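Folding a knit without a fight

Knits are slippery little things, so give yourself a table at hip height and do them first, before your arms get tired (mine always do, about halfway down the bin!).
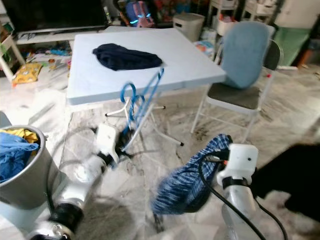 The blue-and-white knit, with the navy cloth still bunched on the table.

Lay the knit flat, smooth it from the middle outward, then bring the long sides in and fold it in 2. Leave the big dark pieces for last, they love to hog the table.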